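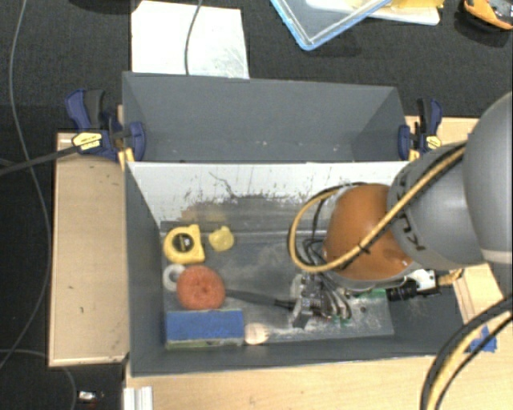 Progress note, October - Kudutar picking software
To: Bernice Tsikata
From: Ekua Amoah
cc Tetteh Aryee, Jayson Soriano

Sorry this is short, writing it between runs. Longer version with the logs goes in the shared folder when Mariama has finished tidying them.

Where we are

Perception. New segmentation model is in and running on the bin cell. Much better on clutter than the old one. Objects that touch each other still get merged now and then, worst when they are close in colour. Two yellow things side by side come out as one blob perhaps more often than I'd like. Tetteh has a fix using depth edges, on a branch, not merged yet. Scratches on the bin floor and divider were giving us false objects early in the period, now masked out using an empty-bin reference. Needs redoing whenever the bin gets moved, so the bin stays clamped and please can visitors leave it alone.

Labelling. 1,443 images done and checked. Mariama did most of it. We've stopped there for now, the extra labels were not buying us much and her time is better spent on the grasp data.

Planning. This is the slow bit. The grasp planner (Odell) picks sensible points on blocky objects. Flat round ones and thin handles are poor. It tends to choose the highest-scoring point and then the wrist can't get there without going through the wall. Have added a reach check before scoring instead of after. Planning time went up, then down again once Jayson cached the wall geometry. Budget is 300 ms per plan and we are inside it on most calls, not all. Slow ones are nearly always corner picks.

Control. Gripper force loop rewritten. Old one was polling and missed contacts. Cable slack is now in the motion limits as well - the wrist won't turn past 90 degrees either way from home. Costs us a few grasps but no more snagged runs to write off.

Tooling. Adjei (the replay viewer) works. You can load any failed run, step through what the camera gave us, what the planner wanted and what the arm did. Should of built this first. Jayson wants to put it on the web page, I'd say wait untill the log format stops changing.

Not done

Moving picked objects over to the other compartment. Was promised for this report. The planner treats the divider as a solid block, safe but it lifts far too high and the moves are slow. Tetteh thinks a week, I'd plan on two.

Handover to Kudarach. They have asked for the interface document twice. Half written. My fault.

Money and time

Spend is to plan. Compute a bit under, the difference can go on the spare force sensor if you are happy with that. Need a yes or no in writing please.

Next period

- merge depth edge fix
- divider moves, proper ones
- 4 new object sets, more soft and thin items
- interface doc out to Kudarach
- freeze log format

One question back to you. The original plan has us reporting success per grasp, but the demo is judged on a cleared bin. Different numbers and they pull the planner in different directions. Which do you want in the final report? Would like to settle it before we start the next sets.

Ekua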